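Barrett Gallagher
1/ Well, December has finally given us a proper birding morning down at Nimari Pond, so settle in, because this is going to take a few posts. I got to the dam a little after 7 with a thermos and my good gloves (the other pair is still in the car somewhere) and the geese were already making a racket.

2/ Mostly Canadas, as you'd expect, but there were two Cackling Geese tucked in on the near side, tiny bills and all, and I watched them for far too long. The whole flock came to 205 once I'd gone through it twice. My best goose count here all winter!
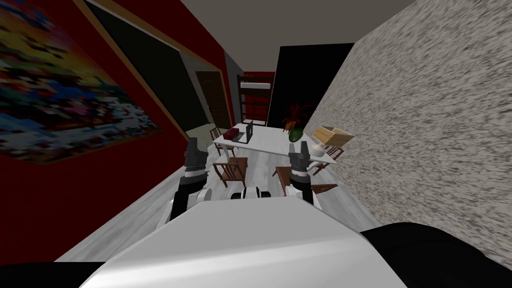 Two arms and a table.

3/ Ducks next. Hooded Mergansers were up in the Brida arm, 17 of them, with the drakes throwing their heads back and showing off for each other. A few Ring-necked Ducks were out in the middle with some coots. I looked hard for the Redhead that Eso found last week and had no luck, but the light was awful on that side, so please do check if you're out there this afternoon.
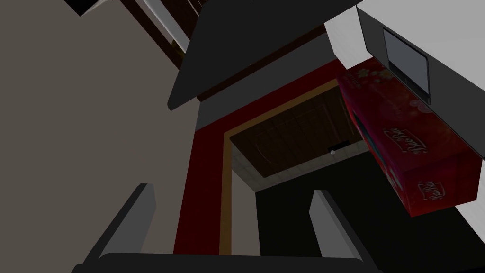 4/ The walk to Ostrowski Marsh was muddy and slow, and I'd do it again tomorrow. A Northern Harrier came low over the cattails, a lovely rusty young bird, and every sparrow in the place dove for cover. When they popped back up there was a Swamp Sparrow among them, then a Winter Wren scolding me from the brush pile by the culvert. I do love a wren that thinks it's the size of a hawk.

5/ Quick note on parking, as a few of you asked: the lower lot is closed while they fix the drain, so use the one by the boat ramp and walk back along the dike. It adds a bit of distance, but I had bluebirds on the fence the whole way, so no complaints from me.

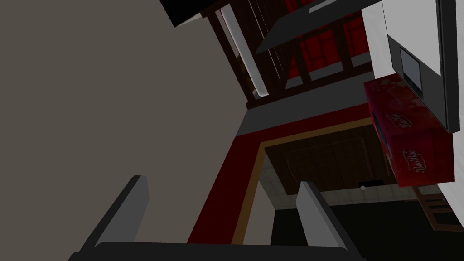 6/ Still missing for the month: Rusty Blackbird, any kind of shrike, and a Fox Sparrow, which I know is in that hedge because I've heard it calling. If you get any of them, send me a message, even if it's late. I'll be back at the dam at first light with more coffee.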